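Speaker notes: "Two screens and one desk"
Lunch talk, Ristarby office, July

Okay, start slow. Wait for people to sit down with their sandwiches. Say hi, thank Carola Stöcker for the slot, and say up front that I'm no expert on desks, I just spend my whole life at one.

Open with the confession. For years I kept everything in one window on one laptop. Work, messages, the feed, all of it stacked up like mail on a hall table. I'd go looking for a log line and come back twenty minutes later knowing everything about a stranger's kitchen remodel. (Pause, somebody will laugh. If it's Dalibor, let him, he's worse than me!)

Then the setup. Small monitor on the left, big one on the right. The left one gets text and nothing else, white lines on a purple background, and I love that purple, I'll defend it to anyone. The big one gets whatever I'm reading. Dark mode on both, and if a bright page pops up after lunch I feel it in my teeth.
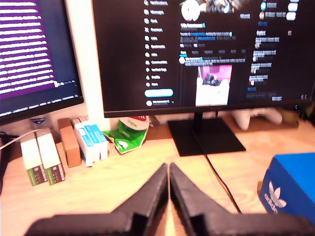 Now the part people always argue with: I leave the social page open. I do! I run the Cunine account, so it's half my job, and closing it forty times a day was making me crankier than leaving it up. What helped was giving it a place. When I turn my head to the right I'm reading, and when I turn back I'm working. My neck keeps me fair.

Tell the Quintanilla story if there's time. Short version: we had 3386 unread mentions after the launch, and I tried to answer them on the laptop, on a train. Got through 185. Came home, sat down at the desk, and did the rest over two days with tea. Don't do the long version, Carola has heard it.

Desk surface. Keep this quick. I like wood and I like seeing it. Cables are my weak spot, so admit that before somebody else brings it up. Dalibor Holub keeps offering me clips from his Jonier drawer and I keep forgetting to pick them up.

Ask the room: who has two screens? Who has one and likes it? Get at least one person from the one-screen side talking.

Questions till 1:30, then give the room back.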